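Lorkeo head camera kit for a canteen kitchen: worth £1,250 or should I run?

Posted by Ndlovu
March 15, 2019

I look after a training kitchen attached to a college. We have been offered a pilot of a kitchen helper robot, the sort with two arms on a wheeled base, and before it does anything useful it has to be taught. The teaching is where the money starts. The supplier wants us to buy the Lorkeo kit, a camera worn on the head with a recording box on the belt, so our own staff can film themselves doing ordinary jobs: getting things out of cupboards, putting them back, wiping down, loading racks. The recordings go off to Lorkeo, who check them, label them and send back something the robot can learn from.

The price is £1,250 for the kit, with the first 4 hours of labelling thrown in. After that it's £553 a month. The salesman was charming and had clearly never lifted a stockpot.

My doubts are these. Our kitchen is all stainless steel and glare. The cupboards are deep, dark and full of things with cables attached. And my staff have opinions about wearing things on their heads. Has anyone used it in a working kitchen, as opposed to the spotless one in the brochure with a single lemon in it?

Majdi Kanaan
Accepted reply, 38 helpful votes

We've had the Lorkeo kit since last June in a catering kitchen and I'd give it a grudging yes.

The camera itself is good. It's light, it stays put if you do the strap up properly, and after ten minutes people forget they have it on, as you will learn from the singing. Steel wasn't the disaster I expected. Bright reflections on cupboard doors do wash out a bit of the picture, but Lorkeo's checkers mostly care whether they can see both hands and the thing being held. If you can see those, the clip passes.

What fails clips is people. We sent in 1,238 of them in the first stretch and the rejections were nearly all for the same sin: looking somewhere else. A cook with twenty years behind them doesn't look at the cupboard, they look at the clock, or at me. The robot, sadly, cannot learn from a lovely clear view of my face.

Portable hobs were our best subject, to my surprise. They're flat, they've got a definite top and bottom, and there's a cord dangling off them that the robot will have to deal with sooner or later. Get your people to hold the thing by both sides, turn it over slowly and let the cord hang where the camera can see it.
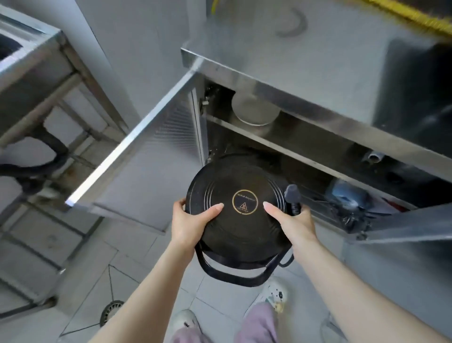
Do that a good many times with different cupboards and different hands, and vary how cluttered the shelves are. Don't tidy up first. We tidied up first, like fools, and the robot got very confident in a kitchen that doesn't exist on any working day.

Now the grumbles. The belt box gets warm and its clip is made of optimism. The charging lead is too short to reach any socket a sane person would fit in a kitchen. The upload software was written by someone who dislikes you. And read the monthly terms carefully: the £553 carries on through your holidays unless you pause it in writing, and "in writing" means their form, which lives three menus deep.

Ask for a fortnight's trial. They don't advertise it but they gave us one.

Rateo
6 helpful votes

Agree with most of that, but have a look at Lotent before you sign. Same idea, uglier headband, and you can hire it by the week. Labelling was slower for us and they once sent back a batch where every ladle was marked as a spoon. They did fix it, after some correspondence about what a ladle is.

One thing on Lorkeo: the headband pads are meant to be replaceable. Ours took so long to arrive that we cut up a washing-up sponge. Works fine. Use a new sponge.

oldpanhandler
1 helpful vote

Or hire a kitchen porter. Comes with own head.

Ndlovu
Comment from the original poster

Thanks, all. I've asked about the trial and the salesman went quiet for a bit, then said he'd "see what he could do", so Majdi is evidently right. Will also get a price from Lotent. The porter we already have, and he'd like it known that he is not wearing the headband without a rise.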